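3.2 Where small things get put down

Before we come to the interviews themselves, we would like to spend a little time on the places where people in our study set things down.
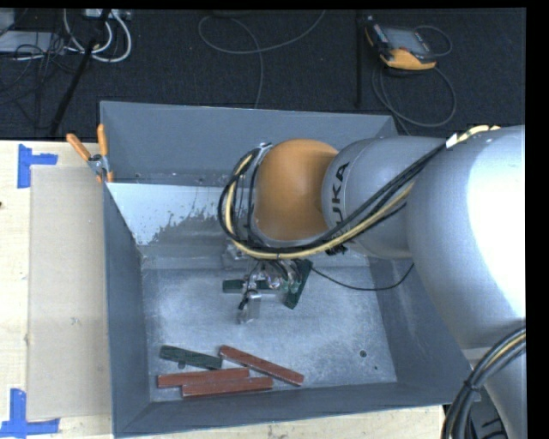
Figure 2. Open metal bin on a wooden tabletop.

Most of us, if asked where we keep our keys, will name a hook or a dish by the door, and we will mean it quite sincerely. But when we sat down with the families in Bromivthorpe and talked through an ordinary evening with them, the hook came up far less often than we had expected, and the kitchen counter, the arm of the couch and the top of the dryer came up a great deal more. We want to be gentle about this, as we are no better ourselves (one of us wrote part of this section while hunting for a pair of reading glasses).

We invited 100 households to take part, 6 of them from the Lamont side of the river, where the houses are older and the front halls are narrow. Each household kept a diary through February. We asked for very little: what was set down, where, and whether anyone had to go looking for it later. Some people wrote a single line a day, and some, bless them, filled whole pages with stories about scissors.

What struck us on reading the diaries was how much the shape of a resting place seemed to matter. Open, shallow spots filled up quickly and were searched quickly. Deep containers were used with great confidence and then complained about, often by the same person in the same week. One mother told us that anything dropped into the big tub in the mudroom was "safe, but gone," and we have borrowed her words as the heading for Section 4.

The Indero diaries, which we collected for an earlier paper, showed much the same thing, though those homes were apartments and had hardly any halls to speak of. We had wondered if a smaller home would mean fewer lost things. It did not seem to, at least as far as the diaries can tell us, and several writers blamed the lack of a proper table near the door.

We should add a word on how entries were sorted. Every item went into one of 2 groups, put away or put down, and the choice followed the writer's own wording wherever possible. If a person wrote that the mail was "put away on the stairs," we let it stand as put away, however much it pained us. Entries too short to sort were left out of the counts in the next section but kept for the quotations.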